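The old tower comes apart

I've been meaning to write about the computer for weeks, mostly so I remember how it all goes back together. It's an elderly desktop that my friend Milagros Vallejo was going to take to the tip in August, and I said no, give it here, I'll have it! (I say this about a lot of things. The hall cupboard can confirm.)

The first thing I learnt is to lay the case on its side before you do anything. I spent 20 minutes with it standing upright, poking about with a torch, and dropped the same screw 2 times. On its side with the panel off, everything faces the ceiling and you can see what you're doing.

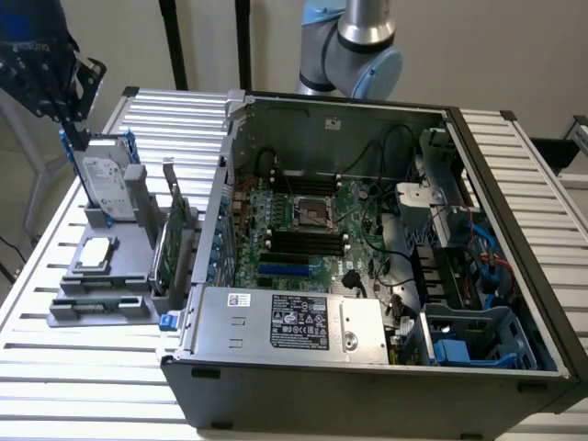

My other rule is that every part gets its own place the moment it comes out. I used to pile things on a tea towel, and then Olga Bravo came round for coffee and moved the tea towel. A holder with slots is so much better – drive in one, card in another, and the processor lying flat where it can't get knocked. Fingers off the gold contacts, please, and off the processor socket too. Those pins are tiny and I've bent them before, on a different machine, and I was in a mood until bedtime.

I'd bought a little set of screwdrivers from Perner for 14 pounds and used exactly one of them. The blue plastic bits on these Dell cases are lovely, because blue means "this is the bit you're meant to touch", so a drive in its caddy just needs a squeeze at the sides.

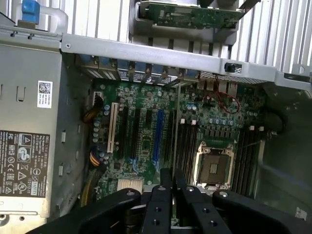 The power supply I leave well alone. I'll unplug it and I'll run a soft brush over the outside, but opening one up is not for me. The cables are fiddly enough! I tuck them back towards the wall of the case before I put any cards in, otherwise one always ends up trapped underneath and the whole lot has to come out again.

Next job is more memory, if I can find some second-hand that fits. Milagros has already asked if she can have it back.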